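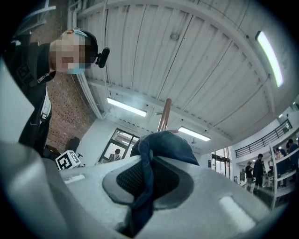
The long room at Carnville, brick on one side and ribbed white ceiling over the top.

I have a weakness for open days. Show me a building I'd normally be asked to leave and I will happily stand in it for an afternoon, holding a leaflet. Carnville opened its doors on August 22, 2022, and I was there with 12 minutes to spare, behind a couple who had brought their own sandwiches and, as it proved, knew what they were doing.

Our guide was Estíbaliz Casado, who walks backwards faster than I walk forwards. She took us in groups of up to 21, which in a corridor is a great many elbows.

The best part is the long room. The red brick wall has been left bare, and everything else has been painted white with real determination: the beams, the corrugated ceiling, the wall round the big dark-framed window. The ceiling is all long ribs, so that you feel you are inside a very clean biscuit tin. Fluorescent lights do nobody's complexion any favours, but they do show off the bricks. A copper-coloured pipe runs upwards and got more admiring looks from our group than the architect's model in the foyer. I asked what it carried. Estíbaliz said she would find out. I am still hoping.

There was a black loudspeaker on a stand by the bricks, and I braced myself for a welcome address. It came, lasted eight minutes, and thanked Ninar twice and Yüksel once. I detected a chill from the Yüksel end of the room.

Upstairs is two flights and a fire door. Jestero has the top floor and had laid out samples of its shelving, which you were invited to lean on. I leaned. It held. A man beside me leaned harder, in the manner of someone who has been let down by shelves before.

Tea was in the yard, one biscuit each, policed. The toilets are past the foyer on the left, whatever the leaflet says, and the parking is hopeless, so take the bus and get off at the bridge.

They are opening again in November, when I'm told the yard will have a roof – or at least a tarpaulin. I've put my name down and will be bringing sandwiches.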